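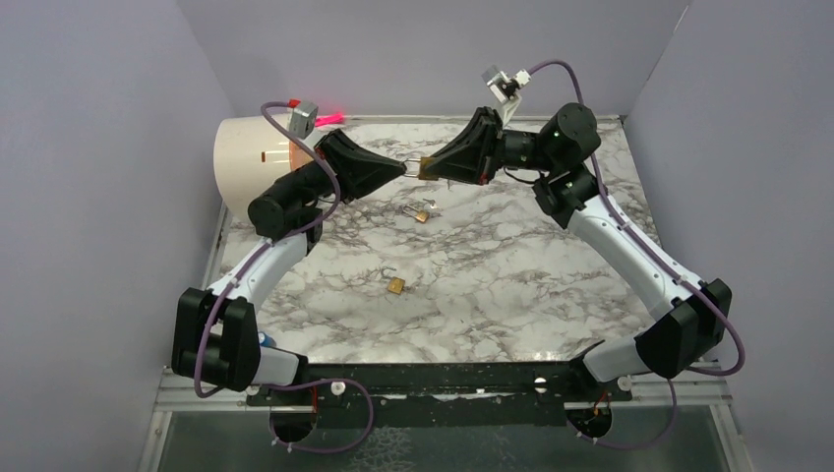 Two arms over the marble-patterned tabletop.

Home | Airfield | Projects | Reports | Contact

Pramside Airfield Improvement Grant: Progress Report to the Bepari Fund, February

Work on the visiting pilots' ramp is on schedule. The contractor, Arnard, has resurfaced 600 feet of taxiway and marked 3 new tiedown spaces. Spending to date stands at 60 percent of the award.

The self-service fuel pump was delivered in February. Its card reader has not yet been connected, and fuel sales continue from the office during staffed hours. 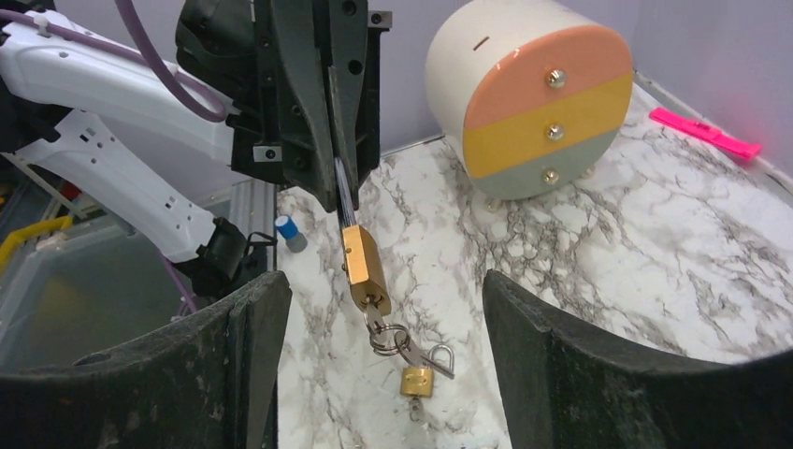 Two items remain open. Drudutham has requested a revised drainage plan for the north edge of the ramp, and the replacement windsock is on back order. The airfield requests approval to move the unspent signage funds to drainage.

Pramside Airfield Office | Contact us | Back to top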